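실험 노트 / Pandomport 그리퍼 비교, 9월

랙 앞에서 패드 두 종 비교. A는 Bindora 고무 패드, B는 Forsberg 패드. 컨트롤러 설정은 동일. 대상은 파란 이더넷 케이블과 포장재. 14:10 시작.
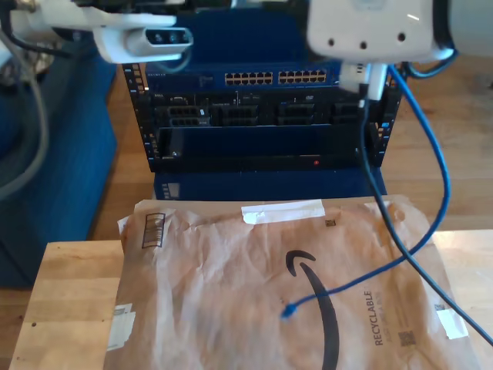 작업 위치. 우편 봉투 위 케이블, 뒤쪽은 스위치와 Dell 서버.

1. 플러그 삽입
접근 속도는 낮게 고정. 핑거 양쪽 패드가 플러그 옆면을 누르는 상태에서 포트 정렬 확인. 손목 카메라 기준으로 옆 포트 번호 19, 17이 읽히므로 포트 식별은 별도 마커 없이 진행. 케이블이 위쪽에서 당기면 플러그 각도가 틀어짐. 힘 임계값은 4 N 유지.

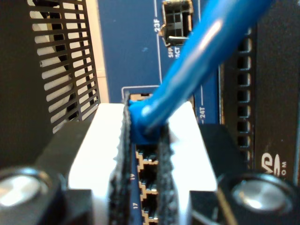
2. 얇은 포장재
반투명 비닐은 깊이값이 거의 안 나옴. 카메라 앞을 덮으면 뒤쪽은 색 덩어리로만 보이고, 표면 긁힘의 반사가 엣지로 잡힘. 세그멘테이션은 임시로 끔. 노출을 낮춰도 차이 없음. 편광 필터는 다음에. 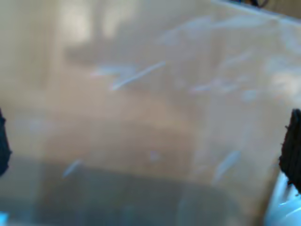
3. 손목 이동 중 영상
로그 1,278프레임 중 161프레임이 블러 기준 초과. 대부분 손목 회전 구간. 포트 소켓이 이중으로 번지면 검출기가 열을 하나 더 셈. 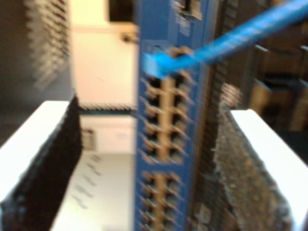

셔터를 줄이는 대신 회전 속도 상한부터 내리기로 함. 조명 추가는 보류. 패드 B는 마모 기록이 부족해서 결론 없음. 같은 조건으로 3회 더 돌릴 것. Wim Smits에게 로그 경로 전달함.

최근 노트
- Grarnstead 컨트롤러 지연 측정
- 손목 카메라 캘리브레이션 재작업
- 패드 접착제 교체

댓글
Wim Smits: 로그 받음. 블러 기준값이 지난번과 같은지?
ㄴ 같음. 설정 파일 그대로 씀.
jhk: 비닐은 깊이 말고 힘 센서로 접촉만 보는 게 나을 듯.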